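Call for participants: one-person stories about living between two countries

Reading time: 3 min
Filed under: Open calls / Stage and spoken word

Flumari is a small spoken word programme, and we are looking for people who like to tell stories in front of an audience. For our next evening in May we want to bring together tellers who have lived in more than one country and who noticed the small differences: how people queue, how they say no, how long they stay at the door when they already said goodbye.

You do not need to be an actor or a published writer. In the last season we had a retired bus driver, a translator and a young woman who repairs pianos, and the audience listened to all of them with the same attention. What we ask is that the story is your own, that it happened to you, and that you can tell it without reading from paper. A small card with key words is allowed.

We will choose 4 tellers. Each of them gets 28 minutes on the stage, which is longer than at most open evenings. We made this decision after many conversations with our audience, who often told us that a story was finished when it had just become interesting. If you have never spoken for such a long time, please do not be afraid. You will work on your text together with Yvonne Whitlock, who has directed solo pieces for many years and has a very calm way to say that a part is too long.
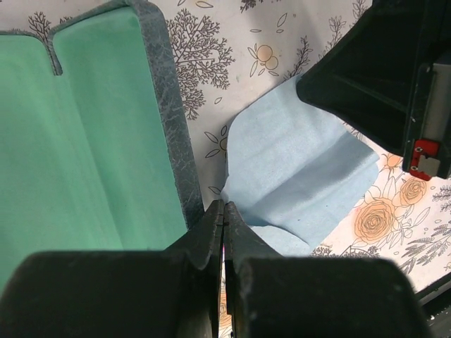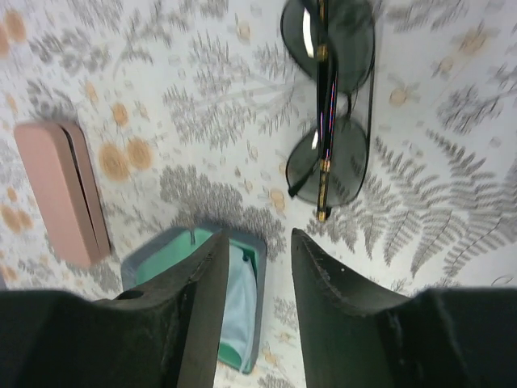 The preparation has two parts. First there is a meeting with all tellers, in the afternoon, where everybody tells a short version and hears the others. After this, each teller has 2 rehearsals alone with Yvonne. Rehearsals take place in the Ackroyd Room, on the first floor above the library. There is a lift, but it is narrow, so please tell us in advance if you use a wheelchair and we will book the ground floor instead.

The performance itself is in the Numuvura Theatre, starting at half past seven in the evening. Tellers should arrive at five for the sound check. We use a simple stage with one chair and one lamp. You may bring one object that belongs to your story, if you can carry it yourself.

Every teller receives a fee of £250, and we pay your train or bus ticket inside the county. The evening will be recorded as sound only, and the recording goes in our archive, which now has 3,000 regular listeners. If you do not wish to be recorded, write this in your application. It has no influence on the choice.

How to apply

Please send us one page about the story you want to tell, and a sound recording of you speaking, not longer than five minutes. The recording can be made on a telephone. It does not need to be the same story, and we do not judge your accent or your grammar. English is the language of the evening, but single sentences in another language are very welcome.

Please do not send complete scripts, and please do not send jokes about nations which could be told by anybody. We are looking for what you saw yourself.

Applications go to Beverley Kershaw at the Flumari office, by email or by post. She also answers questions by telephone in the mornings, between ten and twelve. Everybody who applies will get a reply before the end of April.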